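Comparison of Two Finger Configurations for Countertop Manipulation
Project report, Hurkano kitchen bench, submitted 8th May

1. Background

The Hurkano bench is a shared test setup for student projects on household manipulation. Earlier groups used it mainly for arm calibration. Our project looked at the end of the arm: how finger length affects reach, clearance and repeatability when the workspace is cluttered. We compared the long-finger Ondov configuration with the short-finger Bautista configuration. Both were driven by the Ballell controller, and the controller settings were not changed between series.

The work started in February with a literature review and a bench safety check. Trials began once both configurations had passed the no-load motion test.

2. Workspace

All trials were run on the kitchen counter. The appliances and containers were left standing because clearance was one of the things we wanted to measure. The cutting board served as the common target area. Its edges gave us a convenient reference for approach angle, and its groove was treated as the outer limit for placing objects.
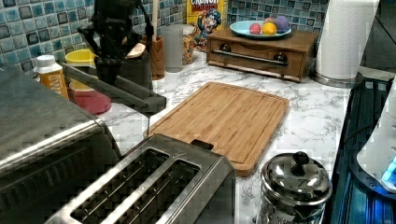
Figure 1. Gripper near the left corner of the cutting board, with the two-slice toaster in the foreground.

The left side of the workspace is the harder one. The toaster and the larger steel appliance stand close together there, and any approach from that side has to pass over or between them. Reflective surfaces are a second problem. The steel canister and the appliance tops return highlights that move when the arm moves, and our object detection lost track of its target more often in this part of the counter than near the paper towels.

3. Method

Each configuration was given the same 12 target positions. A trial consisted of an approach, a grasp, a lift, a transfer to the board and a release. A trial was scored as a success only if the object stayed inside the groove after release. Contact with any other item on the counter was logged separately and did not end the trial unless the item moved.

We ran 125 trials in total. The first few at each position were used to tune the approach height and are included in the count. Lift height was fixed at 40 mm above the tallest neighboring object - a conservative value, but lower settings gave too many contacts in the pilot runs.

4. Arm posture and occlusion

Viewpoint turned out to matter more than we had planned for. With the arm over the board, the wrist and forearm hide much of the target area from an overhead view.
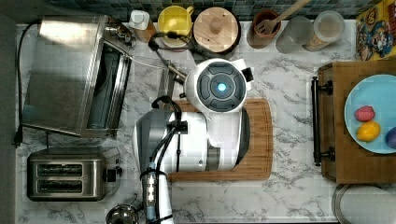 Figure 2. Arm over the cutting board, viewed from above. Most of the board surface is hidden.

In this posture an overhead view gives little useful information about the grasp. We therefore took object positions before the arm entered the area and did not update them until it had left. This is acceptable for static objects. It would not work if an object slipped or rolled during the approach, and several failed trials were of that type.

Cable routing was checked before each series. Slack near the back row of containers was the main concern, so we limited wrist rotation in that direction for both configurations.

5. Results

The long fingers reached every target position without a change of base posture. The short fingers needed a second posture at 4 of them, all on the appliance side. Placement was more repeatable with the short fingers, and the difference was largest for round objects. The long fingers flexed under side load and tended to release slightly off target.

Contacts with neighboring items were more common with the short fingers, since the wrist had to come down lower. Most of these were light touches. Cycle time was similar for both, apart from the positions that required the second posture, where it took around 12 seconds longer.

6. Limitations and further work

The lighting was not controlled, and trials run late in the day may not be fully comparable with the others. We also did not measure grip force directly. The Ballell controller reports motor current, and we used that as a substitute.

A follow-up project should add a side camera at counter height and repeat the trials on the appliance side only. A stiffer long finger would also be worth testing with the same target positions. Log files and the target position table are stored in the Hurkano project folder.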